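The Salt Ledger

The Salt Ledger is a one-act stage play with songs by the Scottish writer Fiona Mackay. It was first performed in July at the Zoltby, a studio theater with 130 seats, in a production directed by Ailsa Strachan. The play runs 103 minutes without an intermission.

Synopsis

The play takes place over a single night in the office of a failing snack wholesaler. Marian Rodrigues, the night bookkeeper, has until 6 a.m. to close the accounts before the business is sold. While she works she talks to her late father, who founded the firm, and to Proser, a salesman who may or may not still be employed there. Marian finds that the figures have been altered for years, first by her father and later by herself. The play ends before the buyers arrive.

Background

Mackay wrote the first draft as a radio monologue, which was not produced. Strachan read it while the two were working on a touring show and suggested adding a second performer. The role of Proser was written for the actor Dougal Rankin, who also plays the father. Later drafts moved the setting from a fish market to a snack warehouse, and most of the dialogue about prices and stock dates from this version.

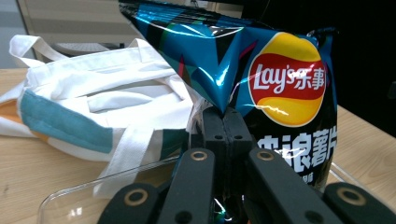

A bag of Lay's potato chips with the brand name in English and Chinese.

Music

The score, by Thaís Vasconcelos, has 11 songs for two voices, accordion and upright piano. Several are settings of invoices and delivery notes, sung with little change to their wording. The longest, "Carried Forward," lasts over 5 minutes and returns in a shortened form near the end. Vasconcelos played the piano part herself in the first run.

Productions

Edeltraud Mayrhofer played Marian in the original production. The set was a desk, two filing cabinets and a wall of cardboard cartons, which Rankin moved during the songs. The lighting was kept low for most of the evening – a desk lamp was the main source in the first half hour.

The company Wornolier later took the play on a short tour of small theaters and village halls. Mayrhofer and Rankin kept their roles. The tour used a recorded accordion part, and one song was dropped to allow for an earlier finish.

Reception

Reviews of the first run were mostly favorable. Critics praised Mayrhofer's performance and the invoice songs, and several noted how quickly Rankin moved between his two parts. Some found the middle section slow, and one reviewer thought the father's scenes explained too much. The tour drew less notice in the press. The script has been published in an acting edition, with piano reductions of all the songs.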